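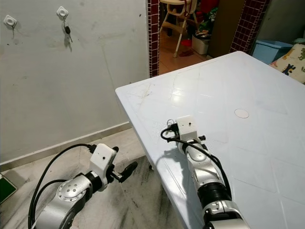
Posted by Philomena Sulemana in Floors & Surfaces | September 2026 | 7 followers

We have a marble floor and I have no idea how to look after it. Help!

Hi everyone! I have lived with carpet and vinyl my entire life, and six weeks ago we moved into a place in Belemano with marble on the ground floor. I love it so much. I walk around barefoot in the mornings just because I can. My sister says it's like living in a bank lobby and I have decided to take that as praise.

But I'm scared of it. The previous owners left a folder with the boiler manual, the alarm code and a takeout menu, and not one word about the floor. I asked at the hardware store and the guy sold me a bottle of Stullent stone wash, which smells lovely, but he couldn't tell me how often to use it or whether I have to rinse afterward. The label is mostly in tiny print about storing it away from frost.

So these are the things I'd love to know from people who have had marble for a while:

How do you do your ordinary weekly clean? I've been sweeping and then mopping with plain warm water, and it dries with a kind of haze in the late afternoon light. By morning I can't see it anymore. Is that the water or is it me?

My mother-in-law cleans everything with vinegar and she's coming to stay in October. She is a wonderful woman and she WILL mop. I have read that vinegar is terrible for marble. Is it really, or is it one of those things people repeat?

Do I need to seal it? How would I even know if it has been sealed already? I don't have the former owners' number.

And there are a few dull spots near the kitchen doorway, the biggest maybe the size of a coaster. They don't feel sticky or rough. You only notice them if you crouch down and look toward the window. Stain? Wear? Can I fix them?

I'm happy to put the time in, I really am – I'd rather learn to do it properly than pay somebody every year. Thank you in advance, I've been reading old threads on here all evening and you people are so generous!

GroutAndAbout
Member for 11 years

Oh, congratulations! I've had marble in my hall and kitchen for most of my adult life and I still get a kick out of it when the sun comes in. You'll be fine. It's a rock. It takes a lot more living than people think, and once you know its two or three dislikes you can relax.

I'll start with vinegar, as your mother-in-law has a date. Yes, it really is bad. Marble is mostly calcium carbonate, and acid eats calcium carbonate. You remember the school experiment with the volcano? Same sort of fizz, only on your floor and too small to see. What you get is a dull patch where the polish has been eaten off, and it's called an etch. Lemon juice will do it, so will wine, tomato sauce, cola, most bathroom descalers and a surprising number of "natural" sprays. I'd bet those spots by your kitchen door are etches. Somebody dripped something on the way to the table, wiped it up when they got around to it, and there's your coaster.

An etch is different from a stain, and it helps to get the two straight before you buy anything. A stain is something that has soaked in, so it's usually darker than the stone around it or has a color of its own. An etch is damage to the surface, and it looks lighter or duller. Yours only show up when you get down low and look across toward the window, which is textbook etching. No cleaner will lift it, because there's nothing there to lift!

For small ones on a polished floor you can get marble polishing powder. You wet the spot, sprinkle some on, and rub with a damp soft cloth in little circles until it turns to a paste, then keep going until your arm complains. Wipe, rinse, dry, look. Try it first somewhere hidden, behind a door or under where the sofa goes. The first time I did it I sat back on my heels and laughed out loud, it's that satisfying. If your floor is honed (a soft matte finish, no reflection to speak of) leave the polishing powder alone or you'll end up with a shiny coin on a matte floor, and then you've got a new problem.

Weekly clean. Dust first, always, and do it more often than you mop. Grit is what wears a polished floor down, little by little, under everybody's shoes. I use a dry microfiber dust mop, the wide flat kind, and I go around every evening while the kettle boils. A vacuum is fine if it has a soft brush head and you can switch the beater bar off. Put a mat outside the front door and another one inside. Honestly the mats do more for my floor than I do.

Then mop with a pH-neutral stone cleaner in warm water, well diluted. Your Stullent may be perfectly good, I haven't used it, but look for the words "pH neutral" on the bottle before you go on. Use less than you think. Wring the mop until it's barely damp, work in small areas, change the water when it goes gray, and go over it again with clean water. After that comes the part people skip: dry it. An old bath towel pushed around with your foot will do. I put the radio on and skate.

Your haze sounds like hard water to me, or leftover cleaner from the last people, or a bit of both. If you dry the floor and it's still hazy, do two or three plain rinses with fresh water over a couple of weeks and see if it comes up. Mine took a while after I bought the place and then one day it just glowed.

Sealing. Put a spoonful of water on the floor in a spot that matters, leave it for a quarter of an hour, and wipe it off. If the stone underneath has gone darker, water is getting in and a sealer is worth doing. If it looks the same as before, leave it be and test again next year. Do it in a few different places, the kitchen end especially, which tends to go first. When you do seal, get a penetrating one made for marble and wipe off every last bit of the excess before it dries, or you'll have streaks that need a solvent to shift. And please know that sealer slows down stains and does nothing at all about acid. People seal, then spill lemonade, then write angry reviews.

As for October, put the vinegar in the garage and hand her a bucket that's already mixed. Worked with my aunt.

Dunc_in_the_shed
Member for 7 years

Steam mop. Does the whole lot with no chemicals and dries in a minute. Had one on my tile for years, never a problem. Don't overthink it.

patch_and_polish
Member for 6 years

Great thread already and I agree with nearly everything in that first long reply. I'd steer you away from steam, though! Tile usually means ceramic or porcelain, and those will shrug it off. Marble is porous, and heat plus moisture can work into the pores and the grout, and on some floors it dulls the finish or spoils the sealer. You may get away with it for a good long time. I wouldn't want to be the one to find out.

A few things to add, in no order at all.

Furniture. Felt pads under everything that moves, chairs above all. The stick-on ones collect grit and turn into sandpaper, so flip a chair over now and then and pick the pads clean or change them. I swear by the kind that nails or screws in. Check under table legs too, even if you never shift the table, as metal feet can leave rust marks if the floor gets wet under them, and rust in marble is a miserable thing to get out. Plant pots want a proper saucer with a gap underneath, for the same reason.

Oil. If you drop something greasy, blot it up, don't wipe, or you'll spread it. If it leaves a dark mark, make a paste of baking soda and water as thick as peanut butter, spread it over the mark, cover it with plastic wrap taped down at the edges, and leave it a day. Then take the wrap off and let the paste dry out completely before you scrape it up with something plastic. It draws the oil out as it dries. You may have to do it more than once, and each round looks like nothing happened until it's fully dry, so don't lose heart. I got a whole salad dressing out of my mother's floor this way! Well, I got the oil out. The dressing part had etched it, and that needed polishing afterward.

Bleach and ammonia: no for regular cleaning. Scouring powder and green scrubbing pads: no, ever. Dish soap in a pinch is okay but it builds up a film if you use it every week, and that could be part of your haze if the last owners were dish soap people.

When to call somebody: if you can feel an edge when you run a fingernail over the spot, if tiles are uneven where they meet, or if the dullness is a whole pathway from door to door. That's wear, and it wants a machine and a person who does this for a living. I had the hallway done by Yakubu, a little family outfit, and they let me watch and ask questions the whole time, which I thoroughly recommend because you learn so much. Once it's been done well, good mats and a dust mop will keep it looking lovely for years.

Start with one dull spot and come back and tell us how it went, I'd love to hear.

46 people found this thread helpful

Search Brarnel Help Try "squeaky stairs" Go

Comments

Philomena Sulemana
You are all amazing. I did the water test in four places and only the one by the back door went dark, so that's where the sealer is going. Stullent does say pH neutral, on the side, under the frost bit! I've dried the floor with a towel twice now and the haze is so much better. Polishing powder is on order.

marigold_k
Does the baking soda trick work on a marble windowsill? Mine has a ring from a bottle of hand lotion.

patch_and_polish
marigold_k – yes, exactly the same way. Lotion is oily so it's a good candidate. Give it the full day.

Dunc_in_the_shed
Fair enough on the steam. Mine's porcelain, I went and checked.

tess.of.the.tubs
Skating on bath towels is now the official way my kids do chores. Thank you GroutAndAbout!!

GroutAndAbout
tess, put them in old socks over the top of their socks and they'll do the corners too.

We use cookies to remember your login and show you threads you might like. Accept all Manage settings

Get the best of Brarnel Help in your inbox every month. Enter your email Sign up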